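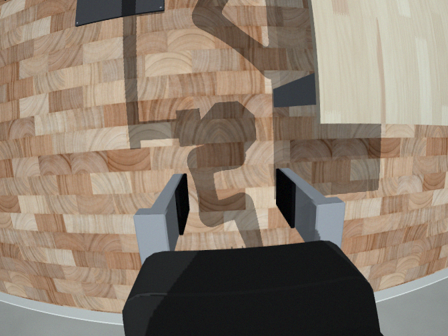

Should employers take names off job applications before anyone reads them?
They should, at least for the first sift, and I'd love to see every firm with more than 25 staff give it a go.

I've been keen on this idea for years, and what happened at Remalis has made me keener still. The firm had 24 trainee posts in its Flanadmont office and 644 people wanted them. From January the sifters saw only the answers and the work history: no name, no school, no home address. The shortlist came out far more mixed than the year before, and the managers I spoke to were thrilled with it (one had been dead against the whole thing!).
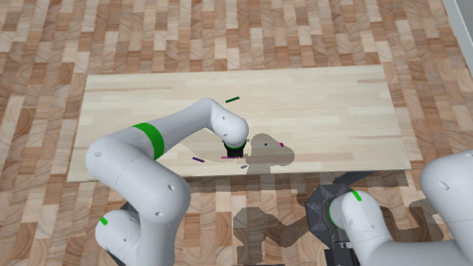
Does hiding names slow hiring down?
It added two days at Remalis, mostly spent setting up the forms, and the second round went through at the old speed.

Two days! People who have been turned away over a surname would think that a very small price. A friend of mine once sent the same CV to Teltero twice, first as Khan and then under her married name, and only the second got a reply. She still has both emails. She took a job elsewhere and has done brilliantly at it, so the loss was all theirs.

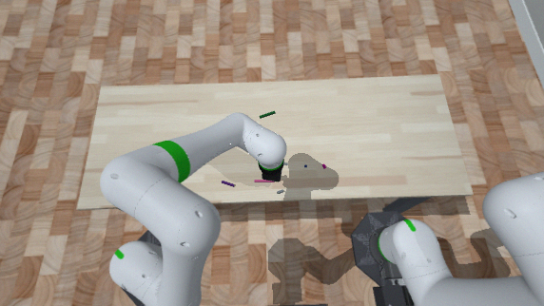
Of course the interview is still face to face, and old habits can creep back in there. So let's go further and give every candidate the same questions, in the same order, with the marks written down before the panel starts talking. I'd also like rejected applicants to get a proper reason, even if it's only a line or two. With 400 applications on the desk that sounds like a slog, but most of the notes will have been made already, and I think plenty of recruiters would be glad to send them.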